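Handreichung zum Kurs »Spielmaterial sehen, ordnen, anbieten«, Einheit 2: Formenklötze

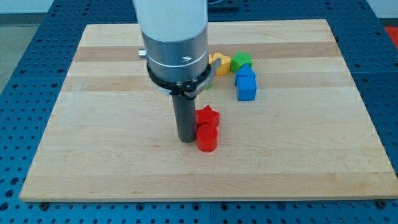 *Abb. 1: Rote Klötze (Stern und Zylinder) auf dem hellen Holzbrett, weiter hinten ein gelbes Herz und ein grüner Stern.*

Liebe Teilnehmerinnen und Teilnehmer,

in der ersten Einheit haben wir uns lange mit Kisten, Regalen und Griffhöhen beschäftigt, und vielleicht hat der eine oder die andere schon ungeduldig auf das eigentliche Material gewartet. Jetzt ist es so weit! Wir nehmen uns die Formenklötze vor, und zwar in aller Ruhe, denn gerade bei einem so vertrauten Spielzeug schaut man als Erwachsener gern zu flüchtig hin. Bitte lesen Sie die Blätter vor dem Treffen einmal durch und legen Sie sich, wenn Sie mögen, ein paar Klötze daneben. Mit etwas in der Hand liest es sich leichter.

## 1. Farbe und Form sind zwei verschiedene Fragen

Nehmen wir die beiden Sterne aus Abb. 1. Der eine ist rot, der andere grün, und beide haben fünf Zacken. Fragt man ein Kind, welche Klötze zusammengehören, legt es vielleicht die Sterne nebeneinander. Ein anderes schiebt den roten Stern zum roten Zylinder und ist damit ebenso im Recht. Wir haben es mit **zwei** Merkmalen zu tun, und welches gerade zählt, hängt davon ab, was vereinbart wurde oder was dem Kind eben durch den Kopf geht.

Für die Praxis heißt das: erst zuschauen, dann fragen. »Was hast du hier zusammengelegt?« ist eine schöne Frage. »Ist das richtig?« ist keine, jedenfalls nicht an dieser Stelle, denn ohne ausgesprochene Regel gibt es auch keine falsche Lösung.

Manche Kinder wechseln mitten im Sortieren das Merkmal. Sie fangen mit Rot an, greifen zum Stern und machen dann mit Sternen weiter. Lassen Sie das ruhig laufen und notieren Sie es sich. Wir kommen in Einheit 4 darauf zurück, wenn es um Reihen und Muster geht.

## 2. Wörter für das, was man anfasst

Im Alltag sagen wir »Kreis« und halten einen Zylinder in der Hand. Das ist nicht schlimm, und ich möchte niemanden dazu bringen, beim Frühstück Geometrie zu unterrichten — aber im Kurs wollen wir uns die genaueren Wörter doch angewöhnen:

- **Zylinder:** oben und unten eine Kreisfläche, dazwischen eine gewölbte Seite. Liegend kann er rollen.
- **Sternprisma:** zwei gleiche Sternflächen, verbunden durch gerade Seitenflächen. Die Zacken laden zum Zählen ein, und Kinder verlieren dabei gern den Anfang. Ein Finger auf der ersten Zacke hilft.
- **Herzform:** zwei Rundungen und eine Spitze. Hier treffen sich gerundete und gerade wirkende Linien, was beim Ertasten viel Gesprächsstoff gibt.

Mit Kindern genügt zunächst »der Runde«, »der Stern« und »das Herz«. Das Wort »Prisma« darf fallen, wenn ein Kind danach fragt, wie so ein dicker Stern eigentlich heißt. Viele freuen sich über solche Wörter und tragen sie tagelang mit sich herum.

## 3. Vorne, hinten, daneben

Auch die Lagewörter lassen sich an der Abbildung gut üben. Der Zylinder steht vor dem Stern, und zwar so, dass er dessen unteren Teil überdeckt. Ein Kind, das gegenüber am Tisch sitzt, würde es anders sagen. Für uns ist der Stern hinten, für dieses Kind ist er vorne, und daraus kann ein ganz wunderbares Gespräch werden, wenn man sich ein wenig Zeit dafür nimmt.

Probieren Sie es zu zweit aus: Setzen Sie sich gegenüber und stellen Sie zwei Klötze in die Mitte. Jede Person beschreibt, was sie sieht, ohne zu zeigen. Danach tauschen Sie die Plätze.

Ein helles, ruhiges Brett als Unterlage tut dabei gute Dienste. Kräftige Farben heben sich davon deutlich ab, und die Spielfläche hat einen klaren Rand, an dem sich die Kinder orientieren können.

## 4. Aufgaben bis zum nächsten Treffen

1. Legen Sie eine kleine Auswahl an Klötzen aus, in der sich mindestens eine Form in zwei Farben wiederholt. Beobachten Sie ein Kind beim freien Sortieren, ohne einzugreifen.
2. Schreiben Sie Ihre Beobachtung in höchstens 300 Wörtern auf. Stichpunkte sind willkommen.
3. Lesen Sie im Materialordner »Flandar« das Blatt zu den Tastbeuteln. Wir nähen beim nächsten Mal keine, wir probieren sie nur aus.

Wer eigene Klötze mitbringen möchte, tut das bitte in einer beschrifteten Schachtel.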